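Brinton's laundry trays: a big claim for a small thing

28 November 2025

The people behind the Sunar laundry scheme say that swapping the deep laundry basket for a shallow tray has changed the way tenants in Brinton do their washing. They published their results this week, and the summary is a cheerful read. The tables at the back are less so.

The scheme began in August on the Vilela estate, where tenants share front-loading machines. Households were offered a wide, low tray with a raised rim in place of whatever they had been using before. The idea is simple enough. In a deep basket the clothes sit on top of one another, the socks go to the bottom and a dark jumper ends up in with the pillowcases. On a tray everything lies in one layer, more or less, and you can see what you have got before it goes through the door.

Sunar says this leads to better sorting, fewer spoiled clothes and fewer wasted cycles. It also says a household could save up to 1,000 litres of water a year. The scheme's partner, Grematau, which supplied the trays, repeats the figure in its own leaflet and leaves off the "up to".

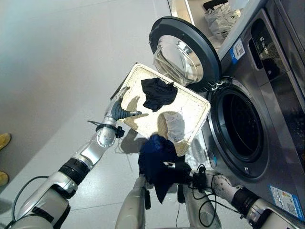 One tenant who wrote to us said the tray was fine for a few shirts and hopeless for anything else, and that she had gone back to a bin bag for towels by the second week. She did like being able to spot a stray sock. But she wanted to know why a thing with such low sides was being handed out to people who have to get it down two flights of stairs, and whether anyone from the scheme had tried it with a duvet cover.

It is a fair question, and the report doesn't go into it. Stairs are not mentioned at all. Nor are lifts, of which the estate has one, at the wrong end for most of the blocks.

What the report does go into is numbers. It says 682 households took part and that 2,631 washes were recorded. Those look like decent figures until you put one next to the other. Spread evenly, they come to fewer than four washes per household. The recording period was six weeks. Either the tenants of Vilela are wearing their clothes for a very long time, or a good many of them took the tray, said thank you and never filled in a card.

Sunar's answer, when we put this to the office, was that cards were optional and that the washes recorded were "a rich sample". It could not say how many households had returned no cards. It also could not say how many washes those same households were doing before August, as the cards only came out with the trays. That leaves the saving in water with nothing to be measured against. The office told us the starting point had been "modelled on typical use". We asked for the model and were told it would be in the full report in the new year.

Then there is the question of what goes on the card. Tenants ticked a box if they had sorted their washing "with care", another if they had found something in the tray that should not have been there, and a third if they felt more confident about laundry. Most people ticked the first and the third. We would too, if somebody had just given us a free tray.

None of this means the trays are useless. Anyone who has pulled a grey shirt out of a machine that went in white will see the point of having a look first. Black and navy cotton can shed dye, above all when new, and a pale bit of thin fabric can easily get rolled up inside something dark and ride into the drum without being noticed. Laying things out does help with that. So does a bed, or the top of the machine, or the lid of a chest freezer, and those cost nothing extra.

The trays did cost something. Grematau gives a price on request, and when we requested it we were asked how many hundred we were thinking of ordering. Sunar says the cost per tray is "modest" and was met from its wider home savings budget, the same pot that paid for the draught strips last winter. Readers may remember those peeling off. 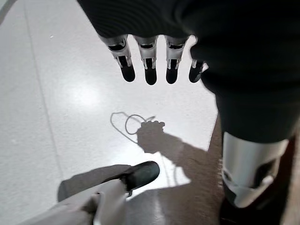 The draught strips matter here, as the claims made for them were much the same. They too came with optional cards and a starting point that had been modelled. The saving announced at the launch was quietly halved in the yearly accounts, in a footnote, and no press notice went out about it. Sunar says lessons were learned. The cards this time are a different colour.

There is also the matter of load size, where the scheme may be working against itself. The usual advice for saving water and power at home is to wait for a full load. A shallow tray holds a few pieces of clothing with room to see between them, and when it is full it feels like time to wash. If tenants are running the machine each time the tray fills, they may well be doing more cycles than before, and half empty ones at that. Modern machines can weigh a load and cut the water to suit, but not all do it well, and the machines at Vilela are of mixed age.

We asked if the report had looked at this. The office pointed us to page nine, where a single line says that "some participants adopted a little and often approach". It is listed under benefits.

Floor space is another gripe. A basket stands in a corner, but a tray wants a flat surface of its own, and the kitchens on the estate were not laid out with one to spare. Several tenants have told us they keep theirs upright behind a door. One block has taken to leaving them stacked in the passage - against the fire rules, as a notice there now points out. Some have found other work altogether. We have heard of trays used for seedlings, for boots, and for a cat.

The design itself has at least been thought about. The rim makes it easy to tip the whole thing towards the drum, and tenants who like the trays mostly mention this. You bring the edge up to the door and push the clothes in, with less bending and fishing about than a basket asks for. For people with bad backs or stiff hands that could be a real gain, and it is odd that the report gives it one paragraph when the water gets four pages. A back is harder to model, perhaps.
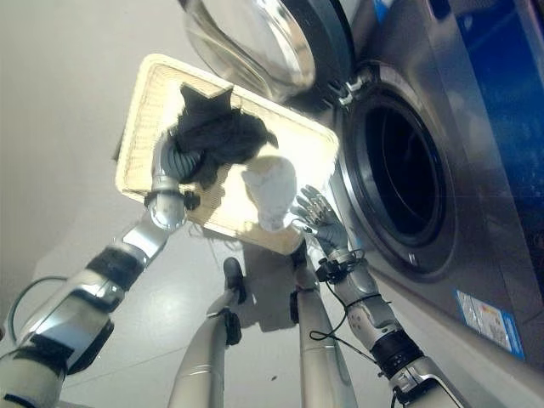
Dark clothing and a small white item share a tray beside a front-loading washing machine.

Sunar now wants to take the scheme to the rest of Brinton next spring. The plan is for the same tray, the same cards and the same supplier. There would be a short film on sorting by colour, and a sticker for the machine door reminding people to check pockets. Tenants would again be free not to send anything back.

A better test would not be difficult. Count the washes in a block for a month before the trays arrive, and again for a month after. Read the water meter both times. Leave one block alone and see what it does by itself. The laundry rooms are metered already, and the readings are taken every quarter for the service charge. Sunar confirmed that it had not asked for them.

Tenants at Vilela who want to hand a tray back can leave it at the estate office on weekday mornings. Those who want a second one have been asked to wait until the new year.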